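Timestamps, again

Jun 18, 2025

Most of the last two weeks went into a bug that I had filed under "policy jitter" and that was a clock problem. Writing it down so I can find it next time.

The setup: demonstrations are recorded with a pair of hand-held grippers, one per hand, each with its own wide-angle camera and IMU. The ingest tool (ours is called Clotato, for reasons lost to an old commit message) takes the two streams, runs visual-inertial odometry on each, aligns them to a common timeline and writes out episodes with poses, jaw widths and images. Training reads the episodes and has no opinion about where they came from.

The symptom was that two-handed sorting tasks trained badly and one-handed ones trained fine. Cutlery was the worst. With thin objects the tolerance on jaw closing is small, and the policy would close early on the left hand, late on the right, and sometimes wait for an event that was already over. I spent three days on the action chunk length before looking at the data.

What I should have done first was plot relative hand velocity against the cross-correlation of the two gyro signals. We start every session by knocking the grippers together twice, which puts a clean spike in both IMUs. The spikes lined up at the start of each file. They did not line up at the end, where we had never thought to check. On the Titomley batch, one device drifted 24 ms over the session. On the Rilton batch it was 6 ms, small enough to hide inside the frame interval.

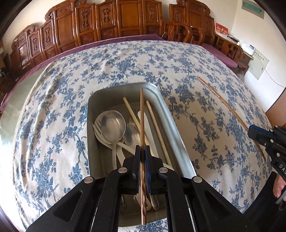
Constant drift would have been easy to remove. The less pleasant part was in the resampler. Clotato read the camera timestamps, decided they were too noisy, and replaced them with a uniform series computed from the first frame and the nominal rate. When a frame was dropped, everything after it moved earlier by one interval. The left and right streams drop frames independently, so the offset between hands became a staircase.

The nominal-rate code was mine, from April. The commit says "temporary".

The fix has three pieces:

Keep hardware timestamps all the way through. No synthetic series anywhere. If a stream has a gap, the episode has a gap, and the loader decides what to do with it.

Estimate offset and skew per session from two sync events, one at each end. A session with no closing knock gets a fallback estimate from gyro correlation and a flag in the metadata.

Interpolate poses to image times, with slerp for rotation and linear for translation and jaw width. Before, we took the nearest sample, which adds its own error whenever the hand is moving fast.

I also added a check that fails ingest if the residual at the closing knock is over 6 ms. It rejected more sessions than I expected. Most were recoverable after the skew fit. The Marín set was not, as the raw timestamps had been discarded at export, so it stays out of bimanual training until someone records it again.

Re-ingesting 3000 episodes took a night. I retrained with the same seed and hyperparameters. The early closing on the left hand is gone in replay. The waiting behavior still shows up, less often, and mostly when both hands are near the same container — that may be a separate issue with how relative pose is encoded. I have not looked into it yet.

One leftover: the viewer still draws both streams on a frame-index axis, so a correct episode with a gap looks misaligned and a broken one looks perfect. I will change it to seconds this week.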